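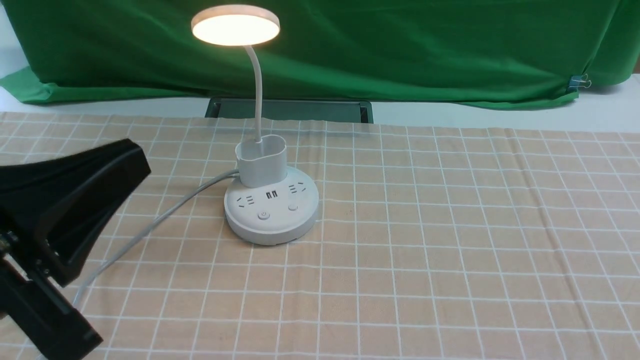 A desk lamp with a gooseneck and a built-in power socket, switched on over a gridded table covering.

The Hours After Supper: How One Town Library Rebuilt the Evening

The Urnodlow Public Library closes at 9 on weeknights. Until two winters ago it closed at 6, as it had for as long as the present staff could remember, and the change has altered the institution more than the new roof, the new catalog or the new name over the children's room.

The case for later hours began with a survey. In January the library mailed a single-page questionnaire to every household with an active card and received 1,226 replies, an unusually strong return for a town of its size. Of those, 628 came from adults who said they were studying for a license, a certificate, a degree or a citizenship interview. Most of them worked during the day. They were borrowing the library's books and reading them at kitchen tables.

"We had assumed that the evening reader had gone away," said Judite Meireles, the library's director. "The reader was at home, waiting for the dishes to be cleared."

Home study is an old subject in library work, and its literature is larger than might be expected. Early pamphlets for self-taught readers gave a good deal of space to the furniture of learning: the height of the chair, the position of the light, the wisdom of keeping a separate surface for books even if that surface was only a board laid across two trunks. Correspondence schools took up the theme and sent their students printed timetables, to be pinned to the wall, in which the hours between supper and bed were divided into columns. The tone of this material is often stern. It seldom allows for a crying infant or a second shift.

The Urnodlow replies allowed for both. Respondents were invited to describe, in their own words, the place where they did most of their studying, and the answers fill two binders in the director's office. One woman preparing for a dental assistant's examination studied in her parked car outside her daughter's swimming practice. A retired machinist learning Portuguese worked in the laundry room because the dryer kept it warm. Several respondents shared one table with school-age children and wrote of the arrangement with affection, although they also reported getting very little done.

Light was mentioned far more often than the staff had expected. Older houses in the town tend to have one ceiling fixture to a room, and readers wrote of working in their own shadow. Others named the shortage of outlets near the table, the cord across the doorway and the lamp that had to be unplugged before a telephone could be charged. 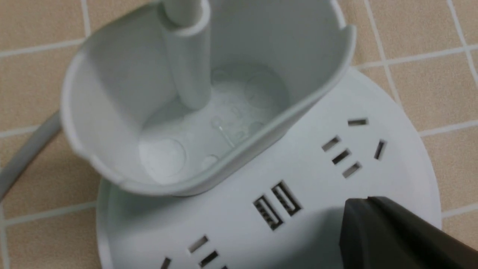 The library's first response was modest. Under a program named Solis, cardholders were permitted to borrow household study equipment on the same terms as a book: three weeks, with one renewal. The collection included lamps, book stands, folding lap desks and noise-reducing earmuffs. It was paid for out of a bequest that had been restricted to "the comfort of readers," a phrase that had puzzled earlier directors and had left the money largely unspent.

Eyvindur Dalsgaard, who oversees circulation, was not at first persuaded. He pointed out that equipment must be cleaned, tested and stored, and that the library's shelving had been built for paper. His objections were entered in the minutes and many of them proved sound. The lap desks would not stack. The earmuffs were returned without their cushions. A cupboard formerly used for microfilm had to be emptied and refitted with deeper shelves before the program could open at all.

The lending of equipment nevertheless brought people through the door who had not been inside for years, and it was their conversation at the desk that made the argument for longer hours. Patrons collecting a book stand asked whether they might simply stay and use it there. In the first spring the staff recorded these requests in a notebook. By summer the notebook was full, and the director brought it to the town's budget hearing in place of a slide presentation.

The evening hours occupy the Cârstea Room, a long reading room on the north side of the building that had been kept for meetings. The tables were retained. Carpet was laid to quiet the chairs, and the old rule against covered drinks was withdrawn. A tutor in mathematics attends two evenings a week under an agreement with the Fekano adult school, which also sends its students for examination practice in the weeks before each testing period.

Attendance is uneven. Rain fills the room and so does the approach of the nursing boards. In August it may hold only a handful of readers, and the staff use the quiet to mend bindings. Ms. Meireles has resisted suggestions that the slower months be dropped, on the ground that a schedule people must look up is a schedule they will stop trusting.

The question of Saturday evenings remains open, as does that of staffing. Three part-time positions now depend on a grant that must be renewed each year, and Mr. Dalsgaard has asked that at least one of them be moved to the permanent budget before any further hours are considered. The town is expected to take up his request in the fall. The microfilm, meanwhile, is in storage in the basement of the town hall and may be consulted by appointment.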